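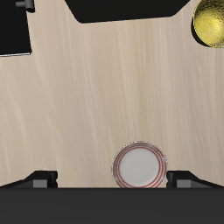
A wooden tabletop from above, with a robot's gripper along the bottom edge.

Why do prices keep going up?
August 7, 2020

My grandad used to buy a currant bun from Quintana, the bakery at the top of the hill in Pretby, and he paid 15p for it. I know this because he told me every single time we walked past. "Fifteen pence!" he'd say, pointing at the window with his stick. By the time I was old enough to buy my own, the same sort of bun was 41p, and he was absolutely disgusted. It's a good deal more than that now. I'm quite glad I don't have to break it to him.

So what happened? The bun didn't get bigger. It didn't get extra currants (I'd have noticed). The price just went up, and then up again, and while it was at it so did the price of milk, bus rides, football boots and nearly everything else. Grown-ups have a word for this and you've probably heard it on the news while you were waiting for something better to come on. The word is inflation.

What does inflation mean?

You already know one meaning. If you inflate a balloon, you blow it up and it gets bigger. With money, it's prices that get bigger, usually quite slowly, a tiny puff at a time.

One price going up isn't inflation, though. Say there's a frost and lots of strawberries are ruined. Strawberries will cost more for a while, and then next year they might go back down. That's a strawberry problem. Inflation is when you take all the things people buy, the whole lot of them together, and find that on the whole they cost more than they did a year ago. Some things may even have got cheaper! Televisions often do. But if most things have gone up, the total goes up too.

Who checks?

I wondered about this for ages. Somebody must go round looking at the prices, I thought, and yes, they really do. People whose job is statistics (that means collecting numbers and working out what they tell us) keep a long list of things that families spend money on. Bread is on it, and so are shoes and haircuts and petrol. They call the list a basket, even though nobody could lift it. They find out the prices of everything on the list, and then they do it again later and compare.

The list has to change now and then, as people stop buying some things and start buying others. There's not much point checking the price of a candle snuffer every month if hardly anyone wants one.

They also have to think about how much of each thing people buy. Most families spend a lot on food and on their home, and only a little on, say, birthday candles. So if food goes up a bit, that matters more than if birthday candles double. I asked my friend Iker Bermúdez how to explain this part, as he teaches maths, and he told me to think of a see-saw. A heavy person shifting slightly will move it more than a mouse running from one end to the other. I like the mouse.

But WHY do they go up?

Right, this is the big question, and there's more than one answer. Economists (people who study money and buying and selling) argue about it a lot. I'll give you the two reasons that come up most.

The first is that lots of people want to buy something and there isn't enough of it. Imagine a shop with one last Flareck scooter, the kind with the light-up wheels. If you're the only person who wants it, the shopkeeper might let it go cheaply. If there's a queue out of the door, all waving their pocket money, the shopkeeper can ask for more and somebody will still say yes. Now imagine that happening with nearly everything, all over the country, with everybody having more money to spend and the shops having no more stuff to sell. Prices go up all over the place.

The second is that things cost more to make. Let's go back to the bun. To make a bun you need flour, butter, currants, an oven, electricity for the oven, a baker to do the baking and a shop to put it all in. If flour gets dearer, the baker has to pay more for every sack. She could keep the bun at the same price and earn less herself, or she could put a few pence on it. Most bakers do a bit of both for a while. And then the café that buys buns from the bakery has to decide the same thing. You can see how it spreads!

There's a sort of chain that joins up in a circle, too. When prices go up, workers ask for more pay so they can afford things. When they get more pay, it costs their bosses more to make whatever they make, so the prices may go up again. It doesn't always happen, but when it does it can be hard to stop.

Couldn't we just print more money?

I was convinced I'd solved this when I was eight. Print loads of notes, give everyone a big pile, and then it doesn't matter what buns cost. I wrote it down and everything.

Here's the trouble. Suppose everyone in Pretby woke up tomorrow with £1,000 under their pillow. Lovely! Down they all run to the shops. But there are still only the same number of buns, and the same number of scooters, as there were last night. Everyone wants them and everyone can pay, so up go the prices, and before long the £1,000 buys far less than you were hoping. There's more paper about, and exactly the same amount of bun.

This has gone badly wrong in real life. In Germany in 1923 prices rose so fast that people were paid and then rushed straight out to spend it, because by the evening it would buy less. There are stories of people carrying their wages in wheelbarrows. That's called hyperinflation, and it's very rare, thank goodness.

What about my piggy bank?

Ah. I'm sorry, this is the slightly annoying bit.

If you put a five pound note in a drawer and leave it there for years, it will still say five pounds on it when you take it out. But the things you wanted to buy will probably cost more, so your five pounds won't go as far. Nothing's been taken, and yet you can buy less with it. (Old notes also get replaced with new ones sometimes, so do tell a grown-up if you find any at the back of a drawer.)

A savings account at a bank can help. The bank pays you a little extra for keeping your money with it, and the extra is called interest. If the interest is as big as inflation, your savings keep up. If it's smaller, they fall behind a bit, but they still do better than they would in the drawer. At the moment interest is very low, so the extra might only be pennies. My nephew got a letter telling him what he'd earned and he thought it was a mistake.

I'm not saying don't have a piggy bank. Mine is a hippo and I'm very fond of it.

Is inflation always bad?

A small amount is thought to be all right, and most countries are happy for prices to creep up slowly. In the UK the government has asked the Bank of England to aim for two per cent a year. Per cent means "out of a hundred", so if something costs a hundred pounds this year, two per cent more makes it a hundred and two pounds next year. You'd hardly notice.

You might think it would be brilliant if prices went down instead. That's called deflation, and it can cause a muddle of its own. If you knew a scooter would be cheaper next month, you'd wait, wouldn't you? And next month you might wait again. If everybody waits, the shops don't sell much, and then the people who work in them and the people who make the scooters might lose their jobs. So the people in charge don't want prices zooming up, and they don't want them sliding down for a long time either.

Try it yourself

You can make your own basket. Write down five things your family buys nearly every week. When I did it I chose milk, bananas, bread, eggs and a packet of Prernico biscuits (those were for me). Ask whoever does the shopping if you can look at the receipt, and write the price next to each one. Add them up and put the date at the top.

Then put the paper somewhere safe and do it again next June, using the same things from the same shop. Check that the packets are the same size as well! Sometimes the price stays put and the packet gets smaller, and that has the very silly name of shrinkflation.

Maximiliano Gallardo, who is ten, wrote to me to say that he keeps his in the back of an old spelling book and his bananas have gone down. Well spotted, Maximiliano. If your basket does something odd, write in and tell me what was in it.

Words to remember

Inflation: when prices in general go up over time.
Deflation: when prices in general go down.
Interest: extra money a bank pays you for saving with it, or that you pay if you borrow.
Basket: the list of things whose prices get checked.
Economist: someone who studies how people make, buy and sell things.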